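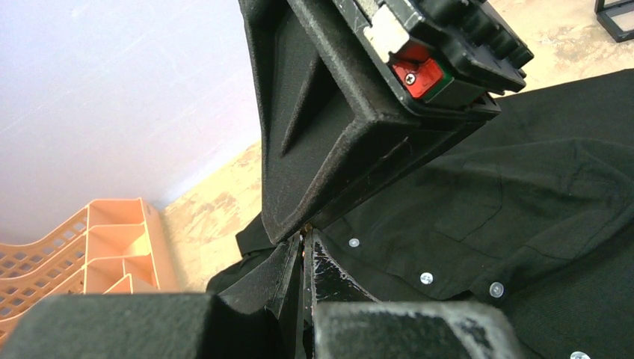
Plandidthorpe, February

Parent-talk study, notebook 4. Finished the second pass on the breakfast recordings this morning, all 1,267 clips of moms and dads getting kids out the door. Imre Deák did the first pass and his notes are so much neater than mine (sorry, Imre). What I'm after is praise: when parents say "good job," and what the kid does next. Mostly the kid keeps eating toast.

The six-year-olds are the fun ones. One girl corrected her father's praise – he said "you're so smart" and she told him no, she just practiced!! I played it three times and then wrote it on the whiteboard.

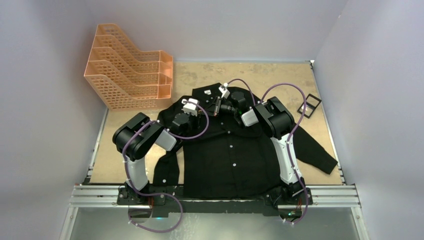 Getting dressed is the next chunk, and I think it's where the good stuff is going to be. Parents step in much faster there than at meals. We need a task that's the same for every family, and I'd like it to be buttons. Something like the black long-sleeved shirt, laid out flat so the kid sees the whole thing before starting, and then the parent gets told to wait 90 seconds before helping. I tried keeping quiet that long with my own son and his pajamas and I was dying by the end. Need to ask Vincze whether we code a sigh as "talk." I say yes.

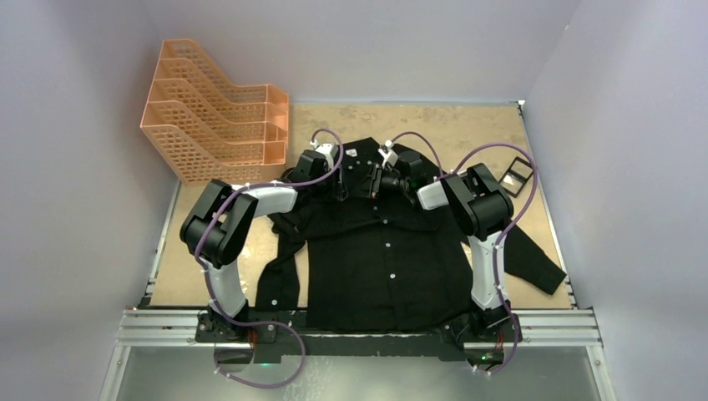
p. 19

Transcripts: Vesia is sending the rest in one batch, 1,753 lines, and I've asked them to leave the "um"s in this time. The last set was cleaned up and I lost all the places where a parent starts to say something and backs off, like "Why don't you – okay, you do it." Those are gold for us.

Also changed the code sheet. "Be careful" now gets its own column, split by whether the parent says what to be careful of. I'd been lumping it in with general warnings and it was swamping everything.
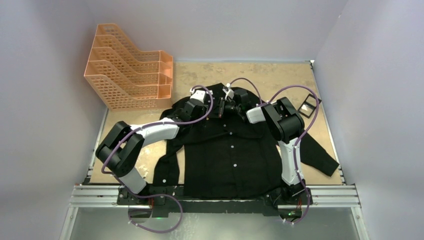

*Black shirt, long sleeves, with both arms at work.*

Still to do: redo the consent letter in plainer words, call Risuden about the small microphones, and go back over the sibling clips, where I can't tell who the mother is talking to half the time. Imre thinks we should drop them. I want to keep the ones with names in them at least.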